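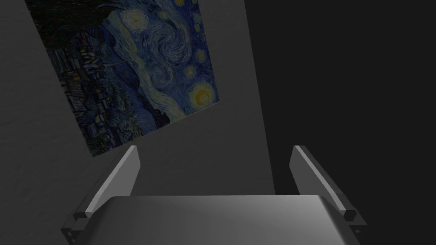
10월 업무일지

오전 9시, 에드사이드 시립도서관 보존서고의 정기 점검을 개시하였다. 점검 대상은 지역 향토자료 2814권이며, 금일은 4번 서가까지 확인을 완료하였다. 대장과 실물이 일치하지 않는 자료는 별도 목록으로 작성하여 수서 담당 부서에 이관하였다.

223번 자료는 사마운트 지구의 옛 토지대장 사본으로, 제본부가 이완되어 열람을 일시 중지하고 보수를 의뢰하였다. 416번 자료는 청구기호 표기에 오류가 있어 즉시 정정하였다.

오후에는 그위온 그리피스 사서와 서고 습도 기록 방식을 협의하였다. 현행 수기 기록을 당분간 유지하되, 측정 시각은 개관 직후와 폐관 직전으로 통일하기로 하였다. 로제르 케네디 관장에게는 구두로 보고하였으며, 서면 보고는 점검 종료 후 제출할 예정이다.

개인적으로는 종일 지하에서 근무한 탓에 피로가 적지 않았다. 다만 토지대장 여백에서 옛 담당자의 단정한 필체를 접하고 한동안 책장을 덮지 못하였음을 적어 둔다. 명일은 5번 서가부터 점검을 재개한다.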